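Moving out of Gallavdale

28 Jul 2022

I gave up my parcel in Gallavdale this week. I had been there long enough that my landmark for it was still named "new place." The landlord was fine about it. I had 8 days of tier left and I let them run out while I packed, which in my case means picking up furniture one piece at a time because I never learned to link anything properly.

The reason was prims. The Gallavdale parcel was pretty, with water on one side, but it had a small allowance and I had filled it. Every time I wanted to put out a new chair I had to go and delete a plant. For a while that was a good way to stay tidy. Then I bought a bed that cost 135 land impact by itself and I couldn't put it out at all unless I took down the kitchen. I tried living without a kitchen. Avatars don't eat, but it looked strange to have a dining table and then a blank wall.

So I'm in Erkwood now. It's a forest region, mostly tall pines, with a road that loops around the middle and parcels on both sides. My parcel is on the outer side of the loop, a bit uphill. The covenant says no skyboxes under 2,000 meters, which suits me because I don't like looking up and seeing somebody's floor. It also says no flashing signs and no security orbs with less than ten seconds of warning. I read the whole thing before paying, for once.

The house is the Castillo cabin. I looked at it for months. It comes in two versions, one with the porch and one with the porch and a side room, and I took the one with the side room. The textures are good up close. The wood on the walls doesn't repeat in that obvious way where you see the same knot every meter. The doors are scripted to open when you touch them and they close by themselves after a bit, and you can turn that off in the menu. The windows can be tinted from the same menu. I have found one problem, which is that the physics on the porch steps is a little off, and if you walk up on the left you float slightly. I sent the creator a notecard. No answer yet, but I only sent it yesterday.

Inside, I have put out the following so far: the big bed, the green couch, two lamps, a rug, and the kitchen from the old place. The kitchen didn't fit the wall. It was made for a flat back wall and the cabin has a beam running along at counter height. I ended up unlinking the shelf unit and moving it over by the door, and the counter now sits out from the wall a little. If you cam behind it you can see the gap. I've put a broom there.

The table is still bare apart from a bread board. I have been looking for fruit for it. You would think fruit would be easy, but most of what I find on Marketplace is either a very old sculpted bowl where everything is one lump, or a mesh set with textures so large that it takes a full minute to stop being gray. I only want a few separate pieces on a plain dish, so I can move them around.

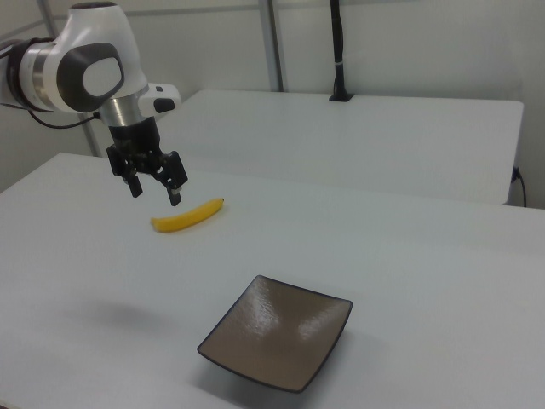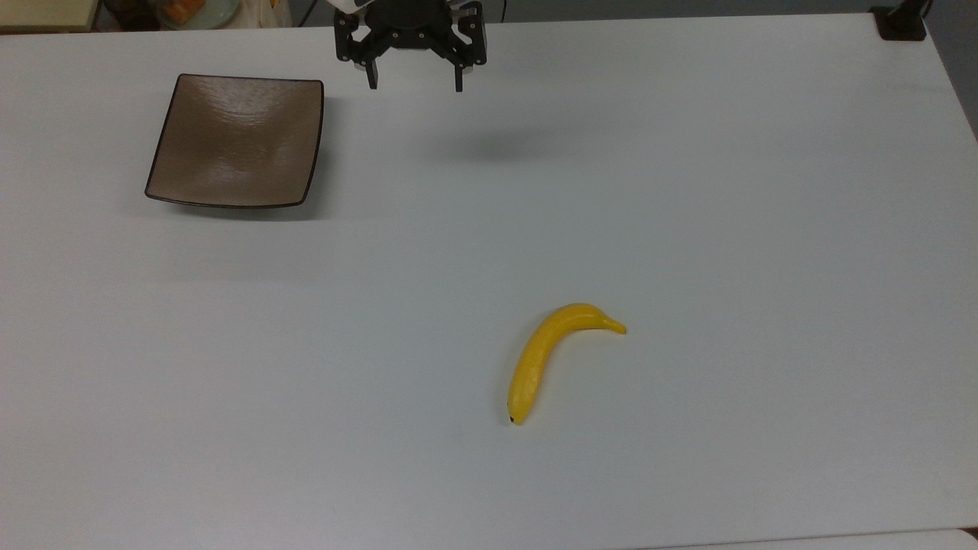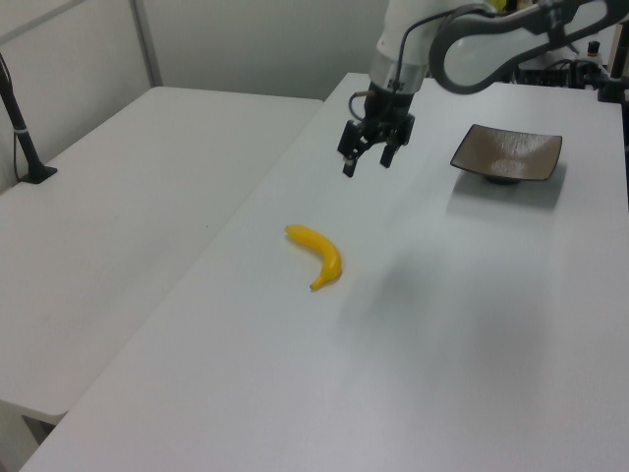

A banana on a white table, in the second and third pictures.

I may end up making my own. I have done a little in Blender, mostly boxes, and once a lampshade that I still use. A simple curved shape shouldn't be beyond me. The part I always get stuck on is the level of detail settings at upload. I leave them at the default, it looks fine standing next to it, and then I walk to the other side of the room and the thing turns into two triangles. Oriana Núñez, who has the parcel across the road from me, told me to make the medium model by hand and stop letting the uploader guess. She does rugs and curtains and is very patient in IM. I tried it with the lampshade and it did hold its shape from farther off. It cost a bit more in land impact, going from one to two, which I can live with now.

Speaking of Oriana, she's the reason I found Erkwood in the first place. We were in the same group for a photo contest in May and she posted a picture of her yard with fog in it. I asked where it was and she sent me a landmark. I went over that night and walked the whole loop. There was one parcel for rent at the time and somebody else got it while I was thinking about it. Then this one came up and I took it within the hour.

Clothes have been neglected in all this, and I know that's what a few of you come here for. I did get one thing. Zino put out a cardigan at the last round of the event and I bought the fatpack, which I almost never do. It comes with a HUD for the buttons, the trim, and the main knit, all separately. I'm wearing it in the oatmeal color with the dark buttons. The fit is good on my body and it came with sizes for 2 others I don't own, so I haven't tested those. The sleeves do clip a bit at the wrist in some standing poses. I fixed it by alpha-ing out a slice of forearm, and you can't tell. The knit texture has a slight shine if you have advanced lighting on. I turned that down with the HUD too. There is a slider for it, on the second page, and I missed it the first time.

I also went through my inventory while packing, or started to. I got as far as the folder called "Objects," which had another folder called "Objects" in it. I deleted all the old shape demos and every notecard that began with "Thank you for joining." I kept the store landmarks, even though I expect half of them are dead now. I tried a few and landed in the ocean twice. One took me to a store I used to like that has turned into a horse breeding place. The people there were nice and I stayed for a while and watched a horse eat.

A note on the land setup, in case anybody else is moving from a small parcel to a larger one. Set your landing point before you invite people over. I didn't, and my first guest came in on the roof. Also check the parcel music stream. Mine was still set to whatever the last tenant liked, which was trance, very loud. I thought it was coming from the neighbors and nearly wrote to them. Autoreturn was set to zero as well, so I found a stranger's beach towel and a motorcycle under the trees behind the house. I sent the towel back. The motorcycle I left overnight in case they came for it, and in the morning I returned that too.

Still to do: the side room has nothing in it. My first idea was a studio for taking pictures, with a backdrop and some of my light rigs, but the ceiling slopes and I'd have to crouch the camera. The second idea is a laundry room. I own a washing machine from an old gacha and have never had anywhere to put it. It spins when you click it. I think I'm leaning toward the laundry room.

Outside, I want a fence on the road side and some kind of path up to the porch. The ground slopes more than it looks, and the path pieces I have are all flat, so they either sink in at one end or stick out at the other. I can terraform by four meters either way, but I'm nervous about making one of those square cliffs at the parcel line. I'll go slowly and save a copy of how it was first.

The old Gallavdale pictures will stay up in the sidebar until I have enough new ones. The landmark in my profile picks is updated. If you come by and I'm standing on the porch not answering, I'm probably editing something and have the chat window closed, so try an IM.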